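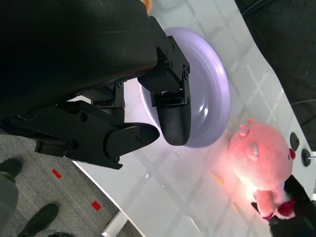 A reader in Bornley wrote in after the last instalment to ask whether she should wait a couple of years and buy a robot that puts the dishes and toys away, or stop hoping. My answer is to run a small trial first, on paper or with a rented arm, and see how much of the chore a machine can do today.

How to test a tidy-up chore

1. Pick one chore with a clear finish. "Bowl in the cupboard, toy in the bin" will do. "Clean the kitchen" won't.

2. Choose 2 objects that behave differently. A bowl has a hard rim that a two-finger gripper can pinch, though a glossy one may slip. A plush toy gives under the fingers and can be grabbed almost anywhere, but it rarely lands the same way up.

3. Do the job yourself and time it. Mine took 19 seconds.

4. Have the machine do it 100 times. Move the objects between tries, and change the lighting at least once. Shiny dishes on a shiny white tabletop can throw off the camera.

5. Write down every try where a person had to step in. Count a nudge as help.

6. Work out the average time, including resets.

On the Holar arm I used in June, the average was 145 seconds. The toy went well. Most of the failures were at the bowl's rim, where the fingers closed too high and it slid away.

If you have an Indstead controller, lower the closing speed before you touch the grip force. Saraç fingertips are softer and need replacing more often.

For now I'd leave the dishes to people. Sorting soft toys into a bin is close enough to try at home if you have the bench space.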